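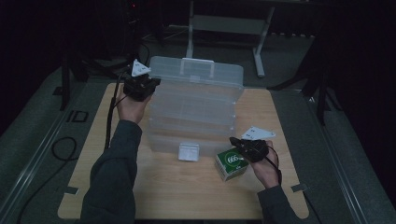 *Zuletzt geändert: Montag, 15. Mai 2023*

Kurz, weil ich gleich los muss. Der Umzug der Rezepte ist durch. Also fast. 400 Zettel, Karteikarten, Rückseiten von Briefumschlägen, alles abgetippt. Bis auf die Marmeladen. Die Marmeladen mach ich im Oktober, wenn eh wieder Quitten da sind und ich sowieso schlechte Laune habe.

Was ich gelernt hab: Meine Oma hat nie eine Temperatur aufgeschrieben. Nie. "Guter Ofen" steht da. Oder "Ofen wie bei Stollen". Beim Stollen steht dann: "heiß, aber nicht zu sehr". Danke. Hab jetzt überall 180 Grad reingeschrieben und ein Fragezeichen dahinter.

Mengen sind auch so eine Sache. Eine Tasse - welche Tasse? Ich hab noch 4 von ihren Tassen und in jede geht was anderes rein. Genommen hab ich die mit dem Sprung, die stand immer neben dem Mehl. Der Hefezopf ist damit was geworden, der Nusskuchen eher nicht. Den Nusskuchen bitte vorerst nicht nachbacken, da stimmt was mit den Eiern nicht. Ich trag das nach.

Zur Technik, weil zwei Leute gefragt haben: Ich benutze Letport. Kann wenig, reicht. Vorher hatte ich Gilmartin ausprobiert, schönere Oberfläche, aber beim Export waren alle Umlaute weg und aus den Klößen wurden Kl??e. Da hatte ich schon die halbe Kiste drin. Zwei Abende futsch. Also nochmal von vorne, diesmal mit Sicherungskopie.

Sortiert ist nach Anlass und dann nach Alphabet. Also Sonntag, Besuch, Krankheit, Weihnachten, Rest. Der Rest ist am größten. Unter Krankheit stehen übrigens drei Grießbreie, die sich nur beim Zimt unterscheiden. Hab alle drei dringelassen, ich trau mich nicht, einen rauszuwerfen.

Ein paar Karten kann ich nicht lesen. Halb Sütterlin, halb Fettfleck. Auf einer steht oben "Schnelle Schnitten" und dann kommt nichts mehr ausser "wie immer". Falls jemand aus der Familie mitliest und weiß, was da reinkommt, bitte melden. Ich tippe auf Kokos.

Kommentare gehen wieder, waren seit dem letzten Update kaputt, hab ich nciht gemerkt. Wer was geschrieben hatte: ist leider weg, bitte nochmal.

So, Bus. Die Suppen kommen am Wochenende online, erst die klaren, dann die mit Einlage.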